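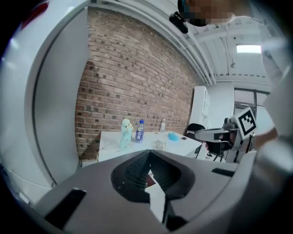

How Your Forearm Moves Your Fingers

By Yurani Benavides

Hold one hand in front of you and wiggle the fingers. Now put your other hand around the forearm, just below the elbow, and wiggle them again. Something moves under the skin. Those are muscles, and many of them are working on your fingers from a long way off.

Your fingers have almost no muscle of their own. They contain bones, joints, blood vessels, nerves, skin and a little fat. The power to bend them comes from two places: small muscles in the palm, and larger muscles in the forearm.

The bones

The arm has three long bones. One is in the upper arm and is called the humerus. Two are in the forearm, side by side. The one on the thumb side is the radius, and the one on the little finger side is the ulna.

When you turn your palm from facing up to facing down, the radius rolls across the ulna. The two bones make a narrow X. When you turn the palm back up, they lie side by side again.

The wrist is a group of small bones packed closely together. Past the wrist, five longer bones run through the palm. Each finger then has three bones, and the thumb has two.

Tendons

A muscle can pull. It cannot push. To move a bone, a muscle has to be joined to it, and the part that joins them is called a tendon. A tendon is a tough cord that hardly stretches.

The tendons that bend your fingers start in the forearm. They pass through the front of the wrist, cross the palm and run along the underside of each finger. When the muscle gets shorter, the tendon slides toward the elbow and the finger curls.

Because muscles only pull, every movement needs a second muscle to undo it. The muscles that bend the fingers are called flexors. They are mostly on the palm side of the forearm. The muscles that straighten the fingers are called extensors, and they are on the other side.

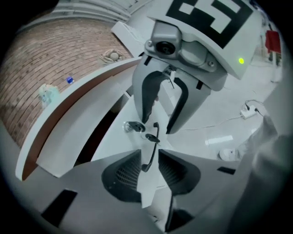 Tendons also need to be held down. If they were loose, they would lift away from the finger each time it bent, like the string on a bow. Small bands called pulleys keep them close to the bone. Each tendon slides inside a smooth tube containing a thin layer of slippery fluid.

At the wrist, a wide band does the same job for the whole group. The space under this band is called the carpal tunnel. Nine tendons and one large nerve go through it.

The thumb

The thumb can swing across the palm and meet the tip of each finger. This is called opposition. The joint at the base of the thumb has two curved surfaces that fit together like a rider on a saddle, so it is called a saddle joint.

A group of muscles at the base of the thumb helps with this movement. You can feel them as a soft mound. Press the mound gently, then touch your thumb to your little finger. The mound gets firmer.
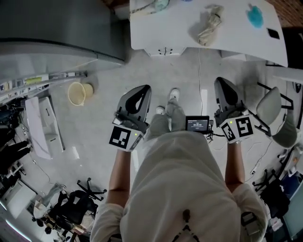

Forearms stretched forward, with a gripper in each hand.

Try it yourself

1. Rest your forearm on a table with the palm up.
2. Close your fist firmly and hold it for 15 seconds.
3. Feel the palm side of the forearm with your other hand.
4. Open the hand and spread the fingers wide. Feel the back of the forearm.
5. Bend your wrist forward as far as it will comfortably go, and try to make a tight fist.

Step 5 is harder than step 2. Bending the wrist leaves the flexor muscles already shortened, and a muscle in that position pulls weakly. The extensor tendons are also stretched over the back of the wrist, and they hold the fingers partly open.

Words to know

Extensor: a muscle that straightens a joint.
Flexor: a muscle that bends a joint.
Opposition: moving the thumb to meet a fingertip.
Tendon: a cord that joins muscle to bone.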